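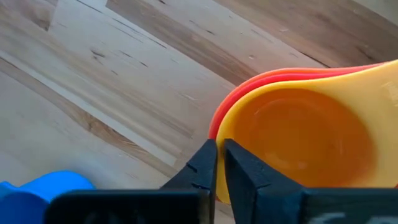 Plisari Opens Its Doors, Puts Two Robot Arms to Work on the Measuring Cups

CLADHAM, February 9, 2020 — Plisari, the robotics workshop on the upper floor of the old Khondokar building, held its first open day this week and welcomed more than 200 visitors, most of whom had been promised robots and a few of whom had been promised lunch. Both were supplied. The lunch went faster.

The main attraction was Plirkemer, the company's two-armed tabletop system, which spent the day on a job familiar to anyone who has ever opened a kitchen drawer: dealing with a set of plastic measuring cups that nest inside one another when they feel like it.

"People come in expecting a backflip," said Valentyna Moroz, who founded Plisari and runs its demonstrations. "We show them a robot thinking hard about a half cup. The ones who cook understand right away."

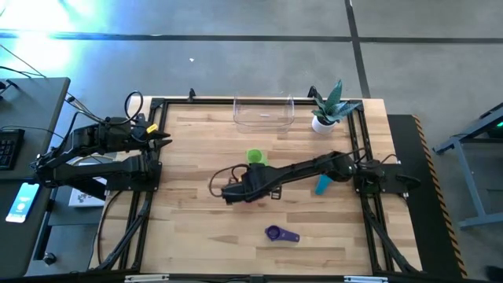

Plirkemer's two arms at the butcher-block table during the Plisari open day.

Nesting cups are a more serious test than they look. The rims are thin, the handles stick out, and two cups of nearly the same size will happily jam if one goes in at a slight tilt. A cup lying on its side has to be picked up one way and a cup sitting flat another, and the arms have to stay out of each other's way while they sort out which is which.

Visitors were taken through in groups of 22, with each group getting a short talk, a look at the table and a question period. The question period ran long every time. The most common question was whether Plirkemer also does dishes. It does not. The second most common was when it will, and the company has no announcement to make on that subject.

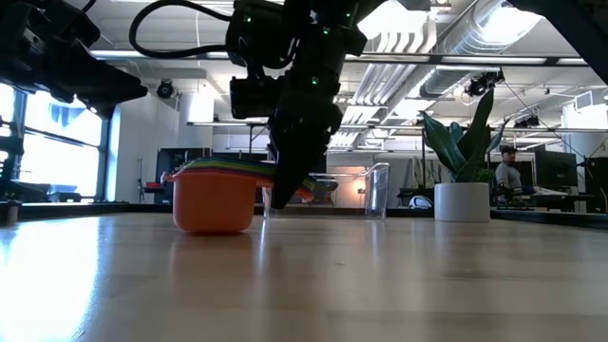 "I would like to say we picked the cups after months of study," Moroz said. "They were in my kitchen in December and I was annoyed with them. Then we tried them on the table and the arms were annoyed with them too, so they stayed."

Plisari builds handling systems for small workshops and packing rooms, the sort of places where one person may sort 60 kinds of part before noon and the parts keep changing. Its customers don't want a machine that does one thing perfectly behind a fence. They want one that can be given a mixed pile in the morning and a different mixed pile after lunch.

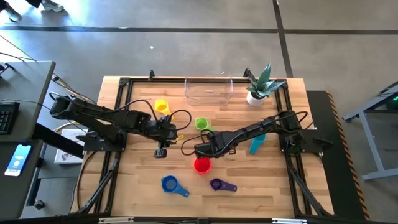 The company designs its demonstrations with those customers in mind, and that means starting from a mess. A tidy row of parts flatters any robot — real benches are seldom so polite. With the purple cup off beside the blue one and the yellow one over on its side near the left arm, each piece calls for its own approach, and a grip that suits one handle may be no use on the next.

Children under ten were admitted free, as was everyone else. Several asked to race the robot. Moroz allowed one race, on a spare set of cups at a separate table, and reports that the company lost by a wide margin to a seven-year-old and has accepted the result.

A second open day is being planned, and schools and local businesses are invited to ask for a place. Requests can be left at the Plisari front desk, Room 202, Khondokar building, Cladham. Lunch will be larger.

Press contact: Valentyna Moroz, Plisari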